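Oksanen Lie-Down Rack for Round Things
For cylinders of every sort, kept on their sides 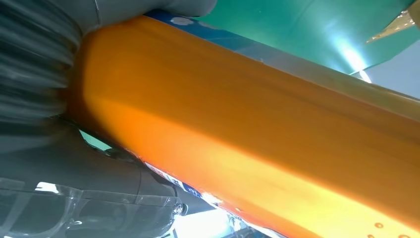
A round one in glossy amber orange, with blue and white on the label.

Anyone who has a shelf full of round things will know the trouble. Stood on end they hide one another, so that the one you want is always at the back, and laid on their sides they set off for the edge as soon as the cupboard door is opened. The Oksanen rack came out of exactly that annoyance, in Deolinda Paiva's kitchen in the first place and later in our workshop, where we had much the same problem with tubes of filler and rolls of tape and had been putting up with it for years.

It's a very plain piece of equipment. There is a beech frame with a low lip at the front, a slightly higher one at the back, and a row of shallow cradles in between, each lined with a strip of grey wool felt. You lay your bottle or tub or tube across a cradle and it stays there. The cradles are curved gently enough to take thin things and fat things in the same row, so you needn't sort by size unless you are the sort of person who enjoys that (several of us are).

Why the colour matters

We do like a bright pack. Most of us don't read labels when we reach into a cupboard, we go by colour, and a strong glossy orange such as the one in the photograph can be picked out from the far side of the room even when the writing is facing the other way. Lying down, a round pack shows you its whole length, which is a good deal more colour than you get from a lid. When Deolinda moved her own cupboard over to the rack she found she had three open jars of the same paprika, all of which had been standing politely behind one another since goodness knows when.

If your things are all the same colour, and some people's are, we can supply a set of card tags that slip under the felt at the front of each cradle. They're blank. Write on them in pencil and you can change your mind.

Sizes

Width: 550 mm
Depth: 200 mm
Height at the back lip: 90 mm
Weight: roughly 900 g

Please measure the inside of your cupboard and not the outside, and do check for hinges, as they stick out further than you'd think. The rack wants a little bit of room at each side so you can get your fingers round it and lift it out for cleaning. If it's going in a drawer, measure the height as well, with the fattest thing you own lying in place.

What goes on it

Spice jars, oil bottles with a good tight cap, tubs of drinking chocolate, tubes of glue, paint, candles, balls of string on their cardboard cores, knitting needles in their long tubes. Vasco Valente keeps a Pimex rolling pin on his, along with the piping nozzles, and says it's the first home the rolling pin has ever had. Tapered things are fine too, though they'll sit a touch crooked, and if that bothers you then lay every other one the opposite way round and they'll nestle together nicely.

We wouldn't use it for anything with a loose lid or a pouring spout that doesn't close. Opened tins should stay upright, and so should anything whose label tells you to keep it upright. Do have a look, because quite a lot of cleaning products say so in rather small letters on the back.

Labels up or labels out

This is a matter of some feeling in our workshop. Adelino Garcia lays everything with the label facing the ceiling, which suits a low shelf or a drawer. On a higher shelf it makes more sense to turn the label towards you, and as the felt grips a little, the pack will stay at whatever angle you leave it. Smooth, shiny surfaces hold just as well as paper ones in our experience. Very large, heavy bottles may turn slowly back until the weight has settled, so give those a cradle near the end, where the side rail will steady them.

Looking after it

The beech is oiled. Wipe it with a barely damp cloth and let it dry before you put things back. It will darken a bit over the first year, more so if it lives somewhere sunny, and we think it looks the better for it. A thin coat of any food-safe wood oil every so often will keep it happy.

The felt strips lift out. They're held by a groove at either end, with no glue at all, so you can ease them up with a butter knife and wash them by hand in cool water with a drop of wool soap. Lay them flat to dry, please, and don't put them on the radiator. Tiago Arruda did, and we now stock spare strips.

Stacking and joining

Two racks can be stacked using the Stadness corner pegs, sold as a set of four. We don't advise going to three, especially with glass. To run two side by side, there's a flat joining plate that fits into the slots underneath, and this makes one long row which is handy on a worktop or along the back of a workbench. Pegs and plates both fit the older Oksanen racks with the square feet, but the Zorko drawer inserts are a different depth and won't line up with them, and we'd hate you to order the one hoping it matches the other.

In the box

One rack, assembled
Felt strips, already fitted
Four cork feet, to stick on if you'd like them
A small card with the care notes

Ordering and delivery

Racks are made in batches and the present batch has nearly gone. The next will be ready in September, and if you order before then we'll put your name on one and write to you when it's packed. Spare felt, tags, pegs and joining plates are in stock now and go out by ordinary post.

If your shelf is an awkward length, write to Rosário Prata at the workshop with your measurements. She can have a rack cut shorter at no extra cost, although she can't make one longer, as the cradles are milled from a single board and that's the longest our machine will take. Do tell her what you're hoping to keep on it as well. It helps her decide where the last cradle should fall, and she likes to know.

Page last updated August 2026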